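**Stretch wrap on stacked cartons: change of practice**

From March, outgoing carton stacks at the Tinlow hall are to be opened by parting the wrap at a carton seam. Blades are withdrawn from this step. The film clings most tightly at the corners, and a knife drawn down a corner scores the board underneath. Of 100 cartons returned by Ivon in January, 39 had cuts deep enough to reach the inner ply.

Use a flat metal plate with a beveled edge. Enter with a corner of the plate at the line where film meets bare cardboard, keep the plate tilted, and work along the seam. Do not lever against the carton face. Film comes off in one direction, top to bottom, and goes in the Majali bin. Boards stay off the carpeted strip until the stack is down.

Plates are checked every 3000 stacks and replaced if the bevel is nicked. Eight spares are on the rack by the Iltton bay.
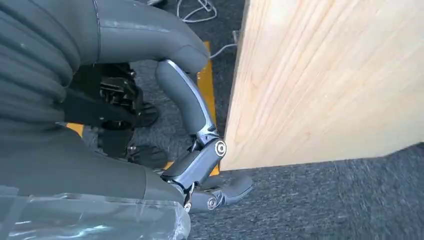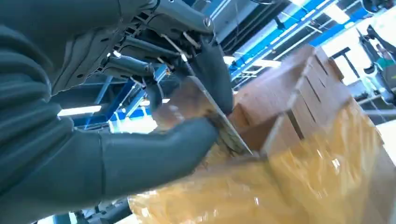
Danjuma Eze writes that double-wrapped stacks need a second pass, as the plate tends to ride between the layers on the first, and asks that the check interval be shortened for the night shift.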